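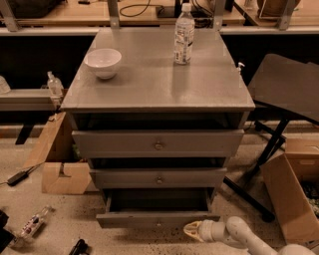 Feasibility studies begin with a simple question: who would use the line, and what would they use instead? A planner who skips it tends to produce a handsome map and a weak forecast. The demand for a new transit link comes from trips people already make, along with a smaller number they would make if the trip were easier. Sorting the two takes patience and a clear set of categories. Data from a study can be kept much as things are kept in a gray cabinet with three drawers, all of them pulled out by different amounts: counts, surveys and land records are all open at once, and the analyst moves between them.

This chapter follows one case from start to finish. In July the city of Zamidville asked the firm Jollard to study a ferry between the Tuston landing and the Miranda district across the river. The two are 3158 feet apart by water, but the road trip goes by way of a bridge well upstream. Nayara Fagundes led the ridership work and Iolanda Marinho the cost estimates.

Their first survey reached 255 bridge users, of whom 179 were traveling to work or school. Another question asked whether the rider would switch to a ferry at the same fare as the bus, and 130 said yes. As Section 2 explains, stated answers of this kind usually run higher than later use, and the team adjusted them before building a forecast.

Key terms: base trips, induced trips, stated preference, catchment area, transfer penalty.

Before reading on, look up a river or highway crossing near you and find out which agency counts its traffic. You will need that information for the exercise at the end of Section 3.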